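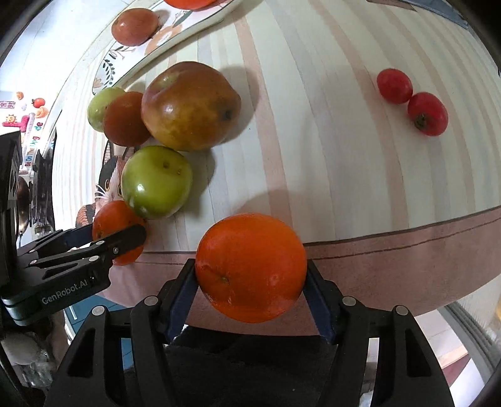 Figure 4. One of the packers at Lutham told us that she had always supposed she was covered from the moment she left home in the works minibus, and that it had never crossed her mind to ask.

4.2 What workers believed about their cover

We have let her remark stand at the head of this section, beside the picture of an orange fruit held in a gripper, and we heard it again in one form or another at nearly every site we visited. The 606 people who filled in our questionnaire were kind enough to give us a good deal more than we had asked for, often writing up the margins and over the back of the page, and a great many of those notes were about travel. Most people knew that their employer was insured against injuries at work. They were much less sure where work began and ended, and we must admit that after reading the policies we had some sympathy with them.

The two main schemes in our study treat the matter differently. Under the Delorme scheme, a journey in transport laid on by the employer counts as part of the working day, whichever direction the minibus happens to be going. The Wenov policy, which had been rewritten in March, covers travel between sites but leaves out the first journey of the morning and the last one home. Both wordings are clear enough if you sit down with them and a pot of tea. Few of the people we spoke to had been shown either, though, and several thought the leaflet pinned up in the canteen was the policy itself.

Of those who answered, 461 said they would report a minor injury on the same day. We were pleased to see this, but we would ask the reader to treat it with a little care, as saying what one would do is an easier thing than doing it with a sore wrist at the end of a long shift. When we turned to the 245 claim files that Ruranov let us read, late reporting came up again and again, and the reasons written down were very ordinary ones: the supervisor had gone home, the form was in the other building, the pain had seemed likely to pass off by the morning.

Late notice did not by itself lose anyone their claim in these files. It did make for a longer wait, with more letters back and forth, and for seasonal staff the contract had sometimes ended before the first payment was agreed. We come back to the question of wage replacement after a contract has ended in section 4.3.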